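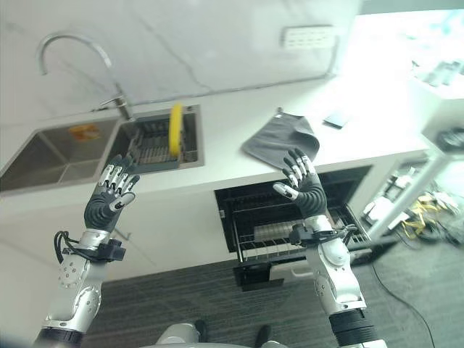

Figure 2. Kitchen counter with double sink and folded cloth.

3.2 How people talk about their dishcloths

I went into this part of the study thinking it would be the dull one. We had the swab results to look forward to, and the interviews were mostly there so we could match each cloth to a household routine. Then I sat down with the first few transcripts and ended up reading all night (my coauthor Amancay Quezada can confirm the hour of the emails she got from me).

We talked to people in 46 households in Nustitz, and each conversation ran 50 minutes or a little less. I did the ones in the old part of town and Amancay did the rest. We asked everybody the same opening question, which was simply where the dishcloth lives when it isn't being used. I love this question. People answer it with their hands, pointing at the faucet or the oven door, and then they start telling you about their mother.

The most common home for the cloth was over the faucet, and after that came the edge of the sink and the counter next to it. People who left it on the counter nearly always folded it first, as in Figure 2. When I asked why, I got a lot of shrugs, and a few people told me it dried better that way. It doesn't, by the way! A folded cloth holds water a good deal longer than a hung one, and we come back to that in Section 4. But the fold clearly means something to the people doing it. One woman told me an unfolded cloth looks like "somebody left in the middle of a fight," and I've thought about that line every time I've done the dishes since.

We also asked how often the cloth gets changed, and this is where I want to be careful. Krum Hoxha went through the same kind of self-report data in his Plekurach work and found that people gave the schedule they thought they ought to keep. I believe him, and I think we have the same trouble. In our diaries, where people marked down each change for a month (we ran these in September, so no big holidays), the gaps between changes were a lot longer than what the same people had told us at the kitchen table. I don't read that as lying. Most of them seemed surprised when we showed them their own pages, and two asked to keep a copy.

The trigger for a change was almost always smell. Stains came up much less than I expected, and several people said a stained cloth was fine as long as it "smelled like nothing." A smaller group went by touch and threw the cloth in the wash when it got slimy. Only a handful used the calendar, and they were very proud of it.

One more pattern, and I'll admit I nearly missed it. In homes with two adults cooking, there were often two cloths, one for dishes and one for wiping the counter, and the two adults didn't agree on which was which. Amancay spotted this when she coded the joint interviews. Couples would answer at the same time with different colors and then stare at each other. We hadn't planned for this at all, so the swab labels in those homes say "cloth A" and "cloth B," and the tables in Section 4 treat them as separate items from the same kitchen.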